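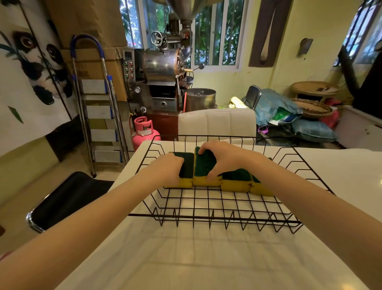

Suvarna played the Tovora on Tuesday night, and I went on my own because the two people who usually come with me had work the next morning. I had work as well, but I'd bought the ticket in December and didn't want to sell it on.

For anyone who hasn't come across them, Suvarna are a four-piece from Wonitside. Revathi Naidu sings and plays a small harmonium through a guitar amp, and Balakrishnan Shenoy plays bass and, on a few songs, a second keyboard set up behind him so that he has to turn his back on the audience. The drummer and guitarist have changed since the first record. I don't know the new drummer's name and the band didn't introduce him. He was very good, a lot quieter than the last one, and used brushes for nearly half the set.

The Tovora holds 242 standing. It used to be a carpet showroom and the ceiling is low, so if you are at the back you see heads and the top of a microphone stand. I got there when the doors opened at half past seven and stood on the left by the pillar. That is the best spot if you don't mind the speaker. I do mind it a bit these days and had earplugs in for the louder songs.

The support was a solo guitarist called Astard. He did 25 minutes with a loop pedal and one song with words. I liked the second piece, which was built on three notes and got slower as it went along. People talked through most of it, which is a problem at this venue because the bar is in the same room and the fridge door bangs.

Suvarna came on just before nine and opened with "Lock Keeper" from the new album. On the record it starts with a minute of harmonium before anything else happens. Live they have cut that out and the bass comes in straight away. I think it is a better song for it. The next three were all new as well, and you could tell that most of the room hadn't learned them yet. There was polite clapping and a man near me asked his friend if this was a different band.

It picked up with "Ferry Money". That is the one that got played on the radio, and they did it without any fuss in the middle of the set where other bands would have kept it for the end. Revathi's voice was better than the last time I saw them, when she had a cold and said so between every song. She now sings the high part in the second chorus herself instead of leaving it to the guitarist.

I have been trying to work out what I think of the album all week. I've had it on in the kitchen most evenings, first on my phone propped against the kettle and then on the proper speaker when I remembered to charge it. It runs to 54 minutes and I think it would be stronger at 40. The first side is as good as anything they have done. The second side has two long slow pieces next to each other, and I have lost track of which is which more than once. The last track, "Slack Water", makes up for it.
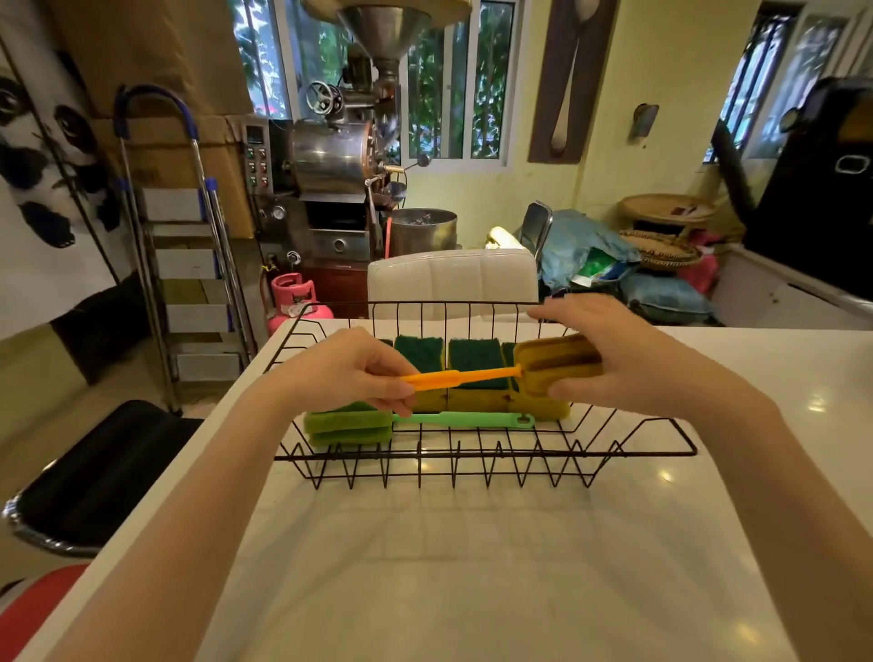 "Slack Water" is the one I keep going back to. It is just voice, bass and something that might be a tape machine running at the wrong speed. The vocal sounds as if it was recorded in a small tiled room, and the bass is so low in the mix that I missed it completely on the phone. On the speaker it is the main thing in the song. I'd suggest not judging it over the washing-up, which is how I heard it the first few times. By the time you have got the long orange-handled brush out of the rack and found a sponge with some life in its green side, the first verse has gone by and the bass line with it. Sit down for it if you can. The words are about waiting for a bus to a town where the singer used to live, and there is a line about the timetable being right but the road being wrong that I didn't catch until the fifth or sixth listen.

They played it second from last on Tuesday. Balakrishnan moved to the keyboard for the tape part and the guitarist took over the bass, so it came out heavier than on the record. I'm not sure it worked. The quiet bits were drowned out by the bar, and somebody dropped a glass in the gap before the final verse. Revathi waited for the cheer to finish and then carried on. It would suit a church or a seated theatre much better, and I hope they get to play it in one.

The final song was "Allotments", the old closer, with the long ending. It went on for nine minutes and I would have been happy with nine more. No encore. The lights came up at quarter past ten, which meant I caught the earlier bus.

A few notes on the merchandise table, as I was asked about this last time. The new album was there on vinyl and CD. The vinyl is a numbered pressing and mine is 1423, so there should be no great rush if you were worried about missing out. The sleeve is thin card and the corners were already soft on a couple of the copies I looked at, so check yours before you pay. There were T-shirts in dark blue and a grey that looked green under the lights. They had run out of medium by the time I got to the front. No copies of the first record, and the woman on the table said there were no plans to press it again that she knew of. If you see one second-hand, the version with the lyric sheet is the one to get.

The sound was decent for the Tovora. The vocals were too low for the first two songs and then somebody fixed it. The bass was clear from where I was, and I was told at the bus stop that it was muddy at the back. The harmonium fed back once, in the third song, and after that Revathi moved the amp a foot or so to her right and it behaved.

I would see them again on this tour if the dates were closer. The nearest one left is 2 hours away on the train with no way home afterwards, so it would mean a hotel, and I can't do that for a Thursday. There is talk of an outdoor show in Wonitside in the summer. I've not seen it confirmed on their mailing list yet, only on a poster in the record shop, and the poster had the name spelt wrong.

I still want to write something longer on the first album, which I've been putting off. I need to borrow a turntable first, as mine is humming on the left channel and I haven't got to the bottom of it. I have changed the cable and the needle. If anyone reading has had the same thing with an older deck, leave a comment below and tell me what it was.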